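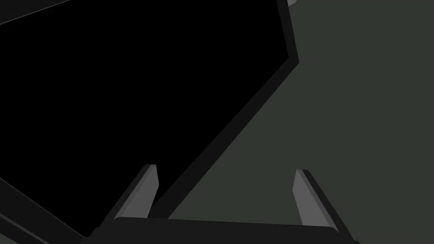
Bondance Gripper Views

Simulated episodes for comparing two camera placements on a two-arm robot: one at the gripper, one on the body looking down past the torso. The room is a furnished bedroom. All frames are rendered; there is no real footage in this release.

Contents

131 episodes, 17 of them held out for testing. Episodes are capped at 3000 steps. Gripper and body streams share a step index and should be loaded together.

Gripper view

Both fingers stay in view at the bottom of the image, so opening width can be estimated without joint readings. Large flat surfaces are a known weak point. Walls carry no texture, and feature matching drops out when one fills most of the view.

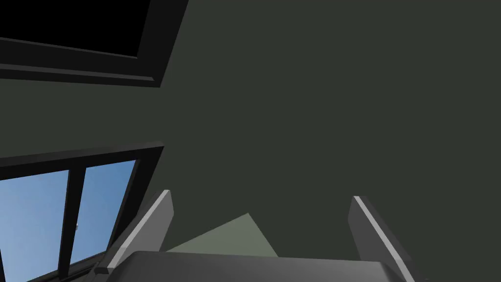

Gripper view, fingers open, pale green object partly hidden behind the palm.

Body view

Covers both arms along with the bed, the TV stand and the window. The horizon is often tilted. Do not level the images before training; the baseline was fitted on them as rendered. 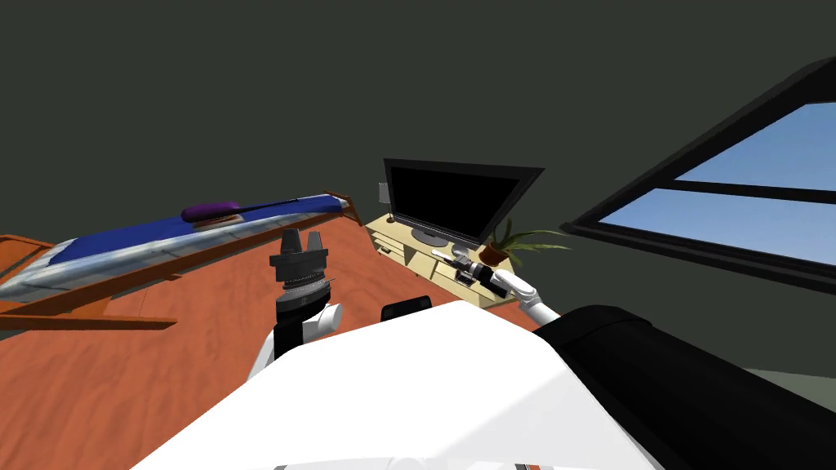

Khrystyna Karpenko

Baseline results were produced with the Sakden controller, seed 31, same policy for both views. Changing the seed changes the ranking on short episodes, so report more than one.

Known issues

Body stream lags by one step after a reset. Contact flags are unreliable when the palm touches before the fingers. Petro Harasym has a patch for the first; the second is open.

Changes

October: re-exported depth, removed duplicate resets.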